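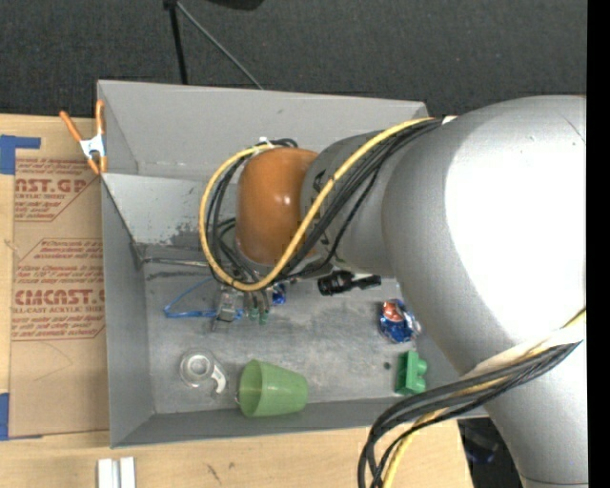

Yellow and black cables tied along a robot arm, over an open metal bin.

From: Thitima Paisan
To: Jestthorpe Moorings list
Subject: Re: Bilge pump cutting out, wiring under side deck

Martin wrote:

> We have had trouble with the bilge pump on Atance since we brought her
> back from the yard. The pump runs from the manual switch most of the time
> but now and then it goes dead, and ten minutes later it is fine again. I
> have changed the fuse and cleaned the float switch. The cable goes from the
> panel, under the port side deck and down behind the locker to the pump. It
> was put in by a previous owner and I can't see most of it. Before I pull
> the lining down, does anyone know what I should be looking for? And if I
> have to replace the lot, is it worth putting it in conduit?
>
> Martin, Atance

Martin,

A fault that comes and goes is nearly always a joint or a rubbed cable. I would leave the pump alone for now.

Start at the pump end. Most of the failures I have seen were in the last foot of cable, where it drops into the bilge and somebody has joined it with a block connector out of a kitchen drawer. Cut the joint out and look at the copper. If it is black, keep cutting back until it is bright. On our boat I cut back so far that there was no cable left to join to, and that settled the question of whether to replace it.

If the joint is good, put a meter across the pump terminals, switch on, and get someone to move the cable by hand in each locker you can reach. Watch for the voltage dropping. You don't need to take the lining down for this. Do the negative side as well. People always test the positive and then stop.

After that, look at the places where it goes through a frame. Ours went through a drilled hole with no grommet in it and the edge had gone through the outer sleeve and one of the cores. The boat had been like that for years.

On replacing it: our run came to 14 metres there and back, and I used tinned cable one size up from what was in there. The old cable was too thin for the distance and the pump had never had its full voltage. It is noticeably louder now. Measure your run with a piece of string before you order, and follow the route the cable will really take, up and down included. I measured in a straight line the first time and had to send for more.

I would not put it all in conduit. Boutros fitted rigid conduit on the boat next to ours and water got in at the top and sat in the low point all winter. Short lengths are fine where the cable passes behind the engine or through a locker where you keep the anchor chain. Everywhere else I prefer to be able to see it. I used the split black sort from Pristik, number 2585 in their list, in two places only. It opens along one side so you can get the cable out again.

Support matters more than covering. I have ours clipped every hand's width along the side deck and closer than that on the way down to the bilge. Where it has to bend, leave some slack and fix it on both sides of the bend, so that the movement happens in the cable and not at the terminal. Don't pull cable ties up so tight that they bite into the sleeve. A bag of 100 ties costs very little, so cut one off and do it again if it looks wrong. Trim the tails flush with proper cutters. I still have a scar on my wrist from one left by the last owner.

For the joint at the pump, use crimps with the heat-shrink and glue already in them, and put the joint as high up as the pump lead will let you. If you can get it above the locker floor, do. Form a small loop below it so any water running down the cable drips off before it gets there.

Label both ends while you remember which is which. I wrote on masking tape and it had all fallen off by the following September.

One more thing about the float switch. You say you have cleaned it, but check that it is wired straight to the battery through its own fuse and does not go through the main isolator. Several boats here are wired so that turning off the isolator turns off the automatic pump as well. That is no use to you when you are at home. Ask at the yard what size of fuse the pump maker wants, or look at the plate on the motor. Ours wanted 6 amps and had a much bigger one in it.

I have the crimping tool and a drum with a bit of cable left on it if you want to borrow them. They are in our front locker. Ring first, as the pontoon gate is locked after eight in the evening.

Thitima Paisan
pontoon C

---

Comments

Geoff B
Agree about the negative side. Mine turned out to be the bus bar behind the panel, one loose screw. Took me two weekends to find it.

Martin (Atance)
Thanks. Joint at the pump was green all the way through. I have cut it back and it has run every time since, but I'm going to replace the run over the winter anyway. Is the crimping tool the ratchet kind?

Thitima Paisan
Yes, ratchet, red handles. The jaws for the yellow crimps are in the lid of the box.

Sal
Does anyone know if the chandler still sells tinned cable by the metre? Last time they only had full drums.

Geoff B
By the metre if you ask at the counter. It's kept out the back.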